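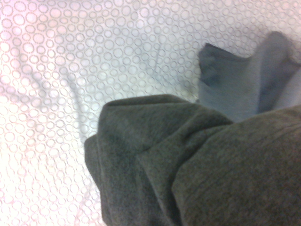
Abb. 5.1 Weißer Stoff mit Kreismuster

Kapitel 5
Spielpläne und Ligabetrieb

Ein Spielplan legt fest, wer wann und wo gegen wen antritt. In einer Liga mit einfacher Runde trifft jede Mannschaft einmal auf jede andere, in der Doppelrunde zweimal, mit getauschtem Heimrecht. Die Zahl der Partien wächst dabei schneller als die Zahl der Teilnehmer. Bei sieben Vereinen umfasst die Doppelrunde 42 Spiele, bei zehn Vereinen bereits 90.

Als durchgehendes Beispiel dient in diesem Kapitel die Handballliga Folusel. Sie wurde bis zur Reform im Juni 2022 mit sieben Mannschaften in einer Vierfachrunde ausgetragen, also mit 84 Spielen je Saison. Der Verein Droledance trug seine Heimspiele in einer Halle mit 883 Plätzen aus, Vekeo in einer Arena für nearly ausverkaufte Derbys mit 3000 Plätzen.
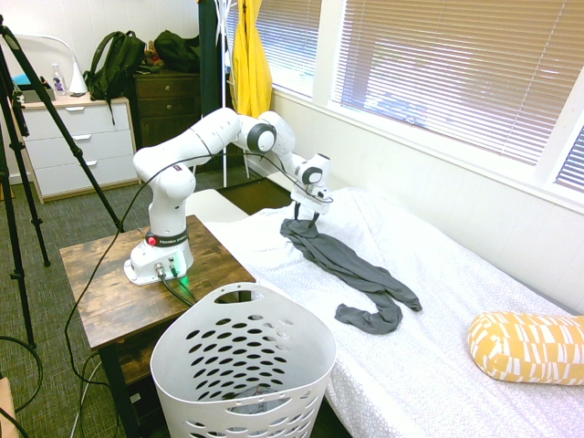 Abb. 5.2 Roboterarm auf einem Beistelltisch neben einem Bett

Solche Unterschiede wirken sich auf die Planung aus. Große Hallen werden oft auch für Konzerte und Messen vermietet und stehen an manchen Terminen nicht zur Verfügung. Kleine Hallen gehören meist der Gemeinde und werden vormittags vom Schulsport belegt. Der Verband fragt deshalb die Sperrtermine ab, bevor er die Paarungen auf die Spieltage verteilt.

Abschnitt 5.1 behandelt das Rutschsystem, mit dem sich eine einfache Runde von Hand aufstellen lässt. In Abschnitt 5.2 geht es um die Verteilung des Heimrechts, in Abschnitt 5.3 um Nachholspiele und Wertungen am grünen Tisch. Die Aufgaben am Ende des Kapitels setzen die Tabellenrechnung aus Kapitel 4 voraus.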